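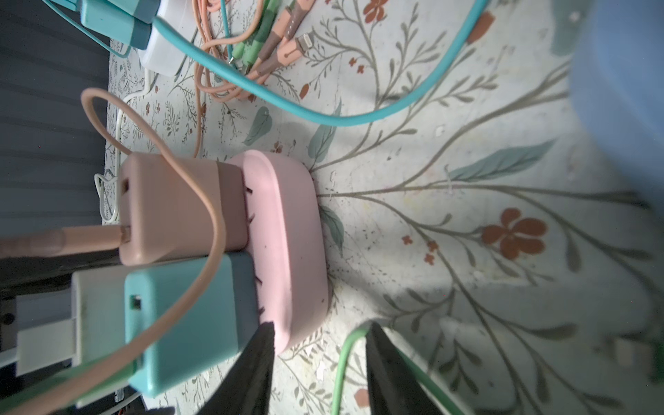 第10章　充電用品の整理と配線

この章で学ぶこと

・家庭にある充電用品を、機能と接続部の形状によって分類する方法を理解する。
・電圧、電流、電力の関係を用いて、機器の表示を正しく読み取ることができる。
・充電場所の条件を挙げ、住まいの実情に応じた配置を計画することができる。
・コード類の収納、点検、廃棄について、安全に配慮した手順を身につける。

この章で用いる主な用語

充電器、充電台、モバイルバッテリー、端子、定格、たこ足配線、トラッキング現象、被覆、二次電池

10.1　住まいのなかの充電用品

家庭で用いられる電気製品は、長いあいだ、壁のコンセントに直接つないで使うものが中心であった。冷蔵庫、洗濯機、照明器具などは設置場所がほぼ定まっており、配線も住まいの設計の段階で考慮することができた。これに対し、電池を内蔵し、使用する場所と充電する場所とが異なる機器は、住まいのなかに新しい種類の配線を持ち込むことになった。2000年代以降、携帯して使う機器の普及とともに、この傾向はいっそう明らかになっている。

充電を必要とする機器には、携帯電話、タブレット端末、イヤホン、電動歯ブラシ、小型の掃除機、懐中電灯などがある。これらの機器には、それぞれ充電器やケーブルが付属する場合と、使用者が別に用意する場合とがある。機器を買い替えても、以前の充電器やケーブルが手元に残ることは多い。その結果、用途の分からないケーブルが引き出しや箱のなかに蓄積し、必要なものを探し出すことが難しくなる。

この章では、こうした充電用品を住まいの管理の一環としてとらえる。第3章で扱った衣類の整理、第6章で扱った台所用品の収納と同様に、所有するものを把握し、使用の頻度に応じて置き場所を決め、不要となったものを適切に手放すという考え方が基本となる。ただし、充電用品は電気を通すものであり、電池を含むものもある。見た目の整い方に加えて、発熱、短絡、断線などの危険に対する配慮が求められる点に、この分野の特徴がある。

章扉の写真では、花柄の布の上で、桃色の充電台に二台のモバイルバッテリーが立てられ、その周囲に色の異なるケーブルと充電器が集まっている。色の違いはケーブルを見分けるうえで有効な手がかりとなるが、それだけで機能の違いまで知ることはできない。10.2節では、まず機能による分類から学習を始める。

10.2　充電用品の種類

10.2.1　機能による分類

充電用品は、その働きによって次のように分けることができる。

充電器　壁のコンセントから供給される交流を、機器の充電に適した直流に変える器具である。アダプターと呼ばれることもある。差し込み部と出力口とが一つの箱形の本体にまとめられたもののほか、本体からコードが延びたものもある。

ケーブル　充電器と機器とを結び、電気を送る線である。電気のほかに情報を送る機能を備えたものがある一方、充電のみに用いるものもある。外観が似ていても、流すことのできる電流の大きさが異なる場合がある。

充電台　機器を置く、または差し込むことによって、充電の姿勢と接続の位置とを定める器具である。端子を通じて電気を送るもの、離れた位置から電磁誘導によって電気を送るものなどがある。機器を支えるだけの台と混同しないよう、説明書によって機能を確認する必要がある。

モバイルバッテリー　内部に二次電池を備え、あらかじめ蓄えた電気を他の機器に供給する器具である。二次電池とは、充電によって繰り返し使用できる電池をいう。これに対し、使い切りの電池を一次電池という。

延長コードおよびテーブルタップ　壁のコンセントの位置が機器から離れている場合や、差し込み口の数が不足する場合に用いる。電池を内蔵しないが、充電場所の安全を左右する重要な器具であるため、この章の対象に含める。

これらのうち、家庭で最も混同が生じやすいのは充電器とケーブルである。日常の会話では、両者を合わせて「充電器」と呼ぶことがある。しかし、整理や点検を行う際には、両者を別のものとして扱うことが望ましい。ケーブルに不具合があっても充電器は正常である場合があり、その逆の場合もあるためである。

10.2.2　接続部の形状による分類

ケーブルの両端には、機器や充電器に差し込むための接続部がある。形状にはいくつかの規格があり、長方形のもの、角の丸い小型のもの、薄く平たいものなどに分かれる。同じ規格の名称をもつものでも、世代によって性能に差があることに注意しなければならない。

分類の作業では、一方の端だけを見て判断しないことが大切である。充電器側の形状が同じであっても、機器側の形状が異なれば、接続できる機器も異なる。次の順序で確認すると、取り違えを防ぐことができる。

一　ケーブルをコンセントおよび機器から外し、全体の絡みをほどく。
二　両端の形状を見比べ、同じ組み合わせのものどうしを集める。
三　集めたもののなかで、長さの近いものをまとめる。
四　対応する機器が手元にあるかどうかを確かめる。
五　対応する機器のないものを別に取り分け、保管の要否を検討する。

絡んだケーブルをほどく際に、端を強く引いてはならない。接続部の付け根には力が集中しやすく、外側に傷が見えなくても内部の導線が切れることがある。絡みの中心を緩め、輪を少しずつ広げながら、片方の端を抜いていくとよい。

10.2.3　表示による分類

充電器の本体には、入力と出力の定格が表示されている。定格とは、その器具を安全に使用できる条件として製造者が定めた値である。表示は小さな文字で印刷または刻印されていることが多く、明るい場所で読み取る必要がある。コンセントに差したままでは読めない位置に表示がある場合は、いったん抜いてから確認する。

出力の表示には、電圧、電流、電力が用いられる。電圧の単位はボルト（V）、電流の単位はアンペア（A）またはミリアンペア（mA）、電力の単位はワット（W）である。1アンペアは1000ミリアンペアに等しい。

10.3　電圧、電流、電力の読み方

直流の充電器では、電力は電圧と電流の積によって求められる。

電力（W）＝電圧（V）×電流（A）

例えば、出力が5 V、2000 mAと表示されている充電器の場合、電流をアンペアに直すと2 Aとなり、出力の電力は10 Wである。この値は、その充電器が供給できる上限を示すものであり、つないだ機器につねに同じ電力が流れることを意味しない。実際に流れる電流は、機器の側の制御や電池の残量によって変化する。

複数の出力口をもつ充電器では、それぞれの出力口の値と、全体の合計の値とが別に示されていることがある。一つの出力口だけを使う場合に比べ、同時に複数の機器をつなぐと、一つ当たりの電力が小さくなる製品もある。充電に要する時間が日によって異なると感じられる場合には、同時につないでいる機器の数を確かめるとよい。

モバイルバッテリーには、電池の容量も表示されている。容量の単位にはミリアンペア時（mAh）やワット時（Wh）が用いられる。前者は電流と時間の積、後者は電力と時間の積である。電池の内部の電圧と、機器に供給する際の電圧とは一般に異なり、変換に伴う損失もある。表示された容量のすべてを機器の充電に利用できるわけではない。

電気の単位の基礎については、47ページの表を参照されたい。

10.4　充電場所の計画

10.4.1　場所を定める意義

充電を行う場所を定めずにいると、機器は居間、寝室、台所など、そのとき空いているコンセントの近くに置かれる。使用者にとっては手軽であるが、ケーブルが通路を横切ったり、布団や衣類の下に入り込んだりするおそれがある。また、外出の際に機器を探す時間が必要となり、充電を終えた機器がつながれたままとなることも多い。

充電場所をあらかじめ定めておくと、点検の対象が明確になる。家族の各人が使用する機器をどこに置くかについても、共通の理解を得やすい。ただし、すべての機器を一か所に集めることが、つねに適切であるとは限らない。台所で使う機器を寝室まで運んで充電するような計画は、長く続けることが難しい。使用場所、保管場所、充電場所の三者の距離を見比べ、無理のない範囲でまとめることが求められる。

10.4.2　設置面の条件

充電器、充電台、モバイルバッテリーは、使用中に温度が上がることがある。設置面は平らで安定し、熱がこもりにくいことが望ましい。座布団、毛布、厚手のタオルなど、柔らかく器具が沈み込むものの上での充電は避ける。食卓など布製の敷物を用いている場所では、敷物を折り返すか取り外すなどして、安定した面を確保する。

あわせて、設置面の清潔にも注意を払う。食卓の上には食品のくずが落ちやすく、調理台の近くでは油分を含んだほこりが付着しやすい。差し込み口に細かな異物が入ると、接触の不良や発熱の原因となる。充電場所を食事の場と兼ねる場合には、食事の前に器具を片付け、食後に面を拭き、乾いたことを確かめてから戻すという順序を定めておく。

水気との距離も重要である。花瓶、加湿器、飲み物の容器などを同じ面に置かない。窓際は結露や直射日光の影響を受けるため、電池を内蔵する機器の置き場所としては適さない。

10.4.3　コンセントとテーブルタップ

壁のコンセントとテーブルタップには、それぞれ使用できる電力の上限がある。小型の充電器の消費電力は一般に小さいが、同じテーブルタップに電気ポットや暖房器具をつなぐと、合計が上限を超えることがある。テーブルタップにさらにテーブルタップを重ねてつなぐ使い方は、いわゆるたこ足配線となり、全体の電力の把握を困難にする。

箱形の充電器は、形状によって隣の差し込み口をふさぐことがある。差し込み口の間隔が広い製品を選ぶほか、大きな充電器を端に配置することで、無理のない接続が可能となる。充電器が傾いたまま差し込まれていると、差し込み刃の一部が露出し、ほこりや金属片に触れる危険がある。奥まで確実に差し込み、ぐらつきのある差し込み口は使用しない。

差し込み刃の周囲にたまったほこりが湿気を帯びると、刃と刃の間に微小な電流が流れ、発火に至ることがある。これをトラッキング現象という。家具の裏など、目の届きにくい場所で長期間差したままにしているものについては、とくに定期的な清掃が必要である。清掃は、必ず差し込みを抜き、乾いた布を用いて行う。

10.4.4　ケーブルの長さと経路

ケーブルは、長すぎても短すぎても支障を生じる。短いケーブルを無理に伸ばして用いると、接続部に力が加わる。長いケーブルは床や机の上で余り、絡みやつまずきの原因となる。コンセントから機器までの距離を測るときには、直線の距離に加え、家具の縁や壁に沿わせる経路の長さを考慮する。

例として、壁のコンセントから机の脚に沿って上がり、机の奥の縁を通って充電台に至る経路の全長が200 cmである場合を考える。この全長を一本のケーブルで結ぶ方法のほかに、机の奥にテーブルタップを固定し、そこから短いケーブルで各機器に結ぶ方法がある。後者は、日常的に抜き差しする部分が机の上に集まるため、床にかがむ動作を減らすことができる。高齢者や妊娠中の家族がいる住まいでは、この点も計画の要素となる。

経路の途中で、ケーブルを家具の脚の下に敷いたり、扉に挟んだりしてはならない。釘や金属製のステープルで壁に留めることも、被覆を傷つけるおそれがあるため避ける。固定には、ケーブルの太さに合った留め具を用い、曲がりの部分には余裕をもたせる。

10.5　収納の方法

10.5.1　束ね方

使用しないケーブルは、緩やかな輪にして束ねる。製造時からついている曲がりの癖に沿って巻くと、無理な力がかかりにくい。充電器の本体にきつく巻き付ける方法は、場所を取らないように見えるが、付け根の部分を鋭く曲げることになるため、好ましくない。

束ねる材料には、面ファスナー式の帯、柔らかい樹脂の帯、布のひもなどがある。輪ゴムは手に入りやすいが、長期間の使用によって劣化し、被覆に付着することがある。また、コンセントにつないだ延長コードを束ねたまま使用すると、熱が逃げにくくなる。束ねるのは収納の際に限り、使用の際には広げることを原則とする。

10.5.2　容器と区分

収納の容器は、内容が把握しやすく、深すぎないものを選ぶ。深い箱に多数のケーブルを重ねると、下のものを取り出すたびに上のものが乱れる。浅い引き出しを仕切る方法や、一本ずつ小袋に入れて立てる方法では、目的のものを選び出しやすい。

区分の基準としては、次のものが考えられる。

・使用者による区分　家族の一人ひとりに区画を割り当てる。
・用途による区分　日常用、外出用、予備に分ける。
・形状による区分　接続部の組み合わせごとにまとめる。

日常用のものについては使用者または用途による区分が、予備のものについては形状による区分が適する場合が多い。いずれの場合にも、電池を内蔵する器具は、クリップ、硬貨、鍵などの金属製の小物と分けて収納する。端子に金属が触れることによる短絡を防ぐためである。

10.5.3　表示の付け方

ケーブルや充電器には、対応する機器の名称を記した札を付けるとよい。札は接続部の近くに付け、差し込みの妨げにならない大きさとする。充電器に直接貼る場合には、定格の表示や放熱のための穴を覆わない。

色によって区別する方法は、幼児や外国語を母語とする家族にも理解しやすい利点がある。一方、色の見え方には個人差があり、室内の照明によっても印象が変わる。似た色のケーブルが複数ある家庭では、文字や記号を併用することが適当である。

10.6　事例：集合住宅の一室における見直し

次の事例は、集合住宅Dulineの一室に住む四人家族が、充電用品の置き場所を見直した経過をまとめたものである。この家庭では、携帯電話とモバイルバッテリーを食卓で、電動歯ブラシを洗面所で、学習用の端末を子どもの机で充電していた。食卓の配線は朝夕の食事のたびに片付けられ、ケーブルは近くの棚の籠にまとめて入れられていた。

見直しは次の順序で進められた。はじめに、家族全員が手元の充電器とケーブルを持ち寄り、対応する機器ごとに並べた。対応する機器の分かるものには札を付け、分からないものは一か月のあいだ別の袋に保管した。その期間に必要とされなかったものは、自治体の区分に従って手放すこととした。

次に、食卓に代わる場所として、居間の棚の中段が選ばれた。棚にはBakuronの浅型整理箱を置き、日常用と外出用の区画を設けた。機器を立てて充電できるFehrの充電台も候補に挙がったが、棚板の間隔が狭く、機器を上から差し入れる動作が難しいことから採用されなかった。コードの固定にはRivutoraの留め具を用い、棚の側面に沿って経路を定めた。

洗面所の電動歯ブラシと子どもの机の端末については、使用場所との関係から、従来の位置にとどめることとなった。ただし、端末の充電は机の引き出しのなかで行われていたため、熱のこもらない机の上に改められた。

この事例では、棚への移動の後も、帰宅した家族が食卓に携帯電話を置く習慣がしばらく残った。家族は話し合いのうえ、就寝前に機器を棚へ移す時刻を午後9時と決めている。配置の計画には、器具の寸法や配線の長さとともに、住む人の動作と時間の流れを取り入れる必要がある。

10.7　点検と廃棄

10.7.1　日常の点検

充電用品の点検は、専門的な工具を用いずに行える範囲に限る。次の状態が認められたときは、直ちに使用を中止する。

・被覆が破れ、または内部の線が見えている。
・接続部が変形し、変色し、または焦げたにおいがする。
・充電器が通常と異なる熱や音を発する。
・モバイルバッテリーの外装が膨らみ、または割れている。
・ケーブルの位置を動かすと、充電が途切れる。

被覆の破れを粘着テープで覆って使い続けることは、内部の損傷を見えなくするため、行ってはならない。充電器やモバイルバッテリーを分解することも、感電や発火の危険を伴う。落下させたり、水に濡らしたりした器具については、外観に異常がなくても、製造者または販売店に相談する。

点検の時期は、大掃除の行われる12月など、家庭の行事に合わせて定めると忘れにくい。製造者による回収の情報も、同じ機会に確認する。確認には製品の型番が必要となるため、購入時の説明書や保証書は、まとめて保管しておく。

10.7.2　廃棄

充電器およびケーブルの廃棄の区分は、自治体によって異なる。小型の家電製品として回収箱で集める地域もあれば、不燃ごみとして扱う地域もある。居住する地域の案内を確認し、指定された方法に従う。

電池を内蔵する器具は、一般のごみに混ぜてはならない。収集車や処理施設のなかで圧縮されると、発火することがある。端子が露出している場合には、絶縁性のテープで覆う。外装が膨らんだものは通常の回収の対象とならないことがあるため、事前に自治体の窓口へ問い合わせ、引き渡しまでのあいだは燃えやすいものから離して保管する。

10.8　実習の準備

10.9節からは、自宅または実習室の充電用品を対象とした配置計画の実習に入る。実習に先立ち、各自で次のものを用意する。

・方眼紙、定規、巻き尺、筆記用具
・対応する機器の分かるケーブルと充電器
・面ファスナー式の帯および無地の札
・乾いた布

方眼紙には、充電場所の候補とする棚または机の平面図を描き、コンセントの位置を書き入れておく。家具の裏にあって測定できない部分は、家具を無理に動かさず、破線で示す。家族の機器を扱う場合には、あらかじめ本人の了解を得る。実習室の器具を用いる班は、作業の開始前にすべての差し込みが抜かれていることを指導者とともに確認し、記録用紙の所定の欄に記入する。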